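Wim Lambrechts
A few notes on moving from a flat in town to a smaller one in Birton, now that the last box is open. 1/8

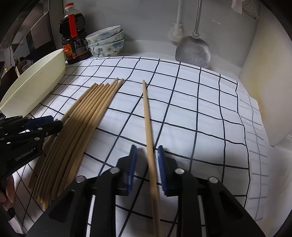

The new place has one cupboard in the kitchen where the old one had four. I spent most of October deciding what to keep. 2/8

Pans were easy. I kept 3 and gave the others to my sister. I haven't missed them yet, apart from the big one at soup time. 3/8

Mugs were harder. Every one came from somebody. I kept the chipped one from Wusow and I drink from it every day, so that was the right choice. 4/8

The van cost 515, which included two men and the stairs. A friend had been quoted a good deal more. Ask whether stairs are extra before you book. 5/8

Books went in the smallest boxes I could find. I had 29 of those and could lift all of them. The one large box I filled with cookbooks split in the hallway. 6/8

Change your address with the bank first, then the doctor, then the water company. The water company took the longest and sent two letters to the old flat anyway. 7/8

Still to do: a shelf over the sink, a proper light in the hall, and finding out which bin goes out when. The downstairs neighbour says green this week, the leaflet says brown. 8/8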